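Bench tips from the Zelside shared shop

More notes from my arm-builds-a-PC project, mostly things I wish I'd written down in June.

Print your parts tray in one piece! I had a pile of loose holders before, and every one of them crept. Now it's one gray board, and my taught positions hold up a lot longer. I leave 2 mm of slack around anything the fingers have to reach into. Tight pockets look great and drive you nuts.

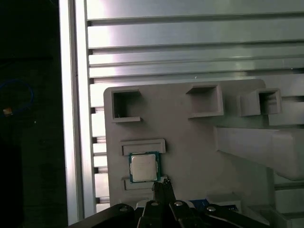
CPU between the two slots, tilted a little, just above the fingertips.

Go slow near a chip. I run the last 50 mm at crawl speed, and I never teach a pick from memory – get your face down level with the board and look. Hiba Kanaan got me into saving a separate "back off" point for every pocket too, and I use those all the time.

Lay the tower on its side, open side up, and tuck the cables back before you teach anything. Zip ties are cheap (I went through roughly 16 on my first case). 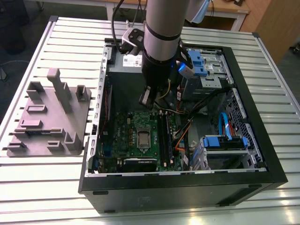 Gripper over the motherboard, CPU socket open, tray off to the left.

Keep the tray close to the case – short moves are easier to fix. Next up is memory sticks, and I'm already redoing those holders.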